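A Day at the Robot Lab: How Does a Robot Learn to Fold Your Shirt?

Have you ever been told to put your laundry away and wished, just for a minute, that somebody else would do it? Then you would have liked the open day at the Drerodus lab in July, where the doors opened at ten on a Friday morning and about half the people in line were shorter than the front desk. I went along with a notebook and came home with it full, so settle in and I'll tell you what we found out.

Our guide was Elvira Sánchez, who builds robot arms, and she started us off with a game. Everybody got a T-shirt and had to fold it with eyes closed. Go on, try it at home! You'll notice your fingers keep feeling around for the edges and the sleeves, and you probably know when you've grabbed two layers by mistake. Your skin tells you all that without you having to ask.

Most robots don't have skin like yours. They have cameras for looking and grippers for holding. A gripper is a bit like a crab's claw, or like your thumb and one finger: it has 2 jaws that open and close, and that is all the hand the robot gets. Try folding your shirt again with just a thumb and one finger on each hand. It's a lot harder, isn't it?

Now, a wooden block is easy for a robot, because a block is the same shape wherever you put it down. A shirt is a different sort of thing altogether. Drop it 50 times and it will land in 50 different heaps, with the neck hiding underneath or one sleeve inside out. Engineers call cloth "deformable," a long word that means it changes shape when you touch it.

So how does a robot learn? Mostly the way you learned to tie your shoes — somebody shows it, and then shows it again. A person moves the robot's arms through the whole job while the computer remembers what the cameras saw and where the arms went. Raimonds Mets, who does a lot of this showing, told us the team had saved roughly 2,000 folds so far. A boy near the front asked if he ever got bored. He said yes, on Thursdays, and everybody laughed.

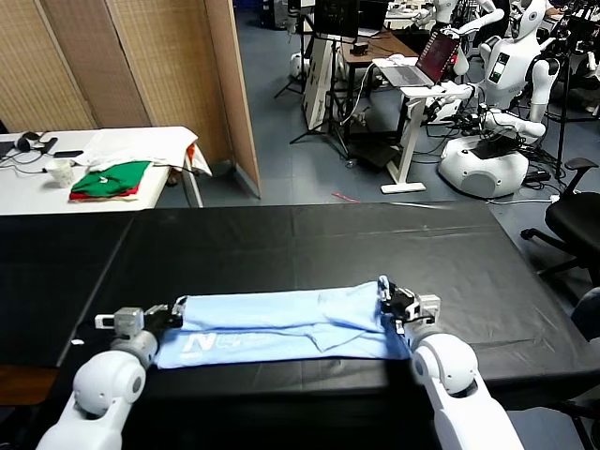 After all that practice, the computer looks for patterns. It begins to work out that a sleeve usually goes in before the bottom comes up, and that both arms have to move together or the cloth will twist. Then the people let go, and the robot has a turn by itself. Sometimes it misses the shirt completely and closes its jaws on nothing but air. When that happens the team writes it down, fixes what they can and starts over, and Elvira told us a miss can teach them as much as a good fold.

There was time for questions at the end, and you asked some wonderful ones. Does the robot know it's a shirt? Not the way you do, because it has never worn one. Could it fold socks? Maybe, but it would need to be shown socks first. Does it get tired? No, though its motors can get warm, and then it has to rest for a while, just as you do after running.

If you'd like to carry on at home, ask a grown-up to be your robot. Tell them how to fold a towel, one step at a time, and they must do exactly what you say and nothing more. You may be surprised how many steps you need!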